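Jukeo Bag Handling Set — README

Released October 2026 by the automation group at Vurance, Drornidport site.

What it covers

192 episodes of a gripper working with an orange bag and its ribbon at a gift packing bench. Packers did this by hand for every order until March. Two benches now run with an arm, and the packers there load, check and correct.
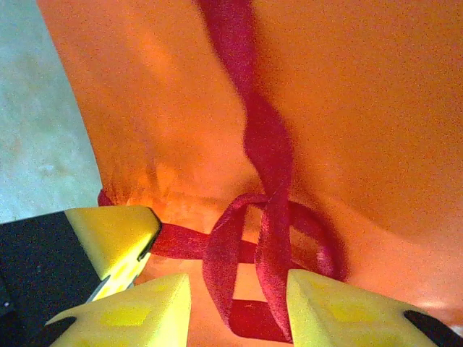

Wrist view, ribbon tied at the gathered neck.

Changes to the job

Packers on the arm benches get 40 minutes of training before their first shift. They can stop the arm at any time and finish a bag by hand. Stops are logged by bench — names are not recorded.

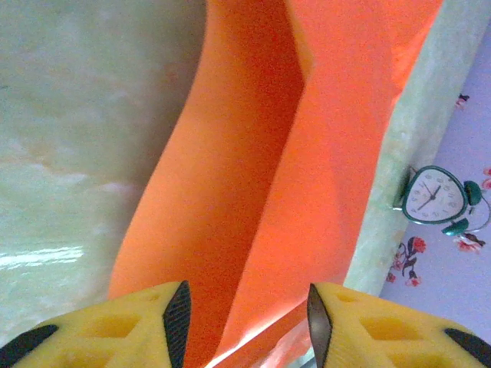 Latuheru, from the packing floor, asked that the card mention pace: standing and watching an arm is tiring in its own way, and the bench rotation should stay.

Rotation is kept in the current schedule. Target output is 200 bags per shift for both benches together.

Known gaps

Soft material is hard to judge from the wrist camera
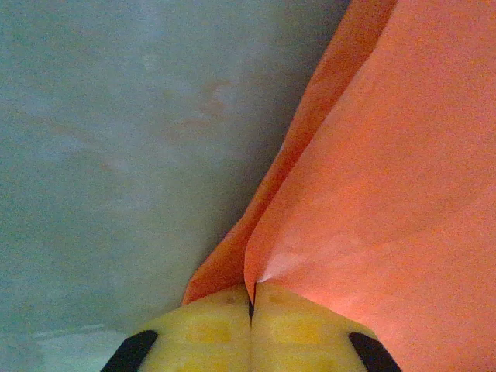 and grasp labels were therefore checked by a packer before release. Disputed labels are marked "unsure" and left in. Folding and tying are labeled separately.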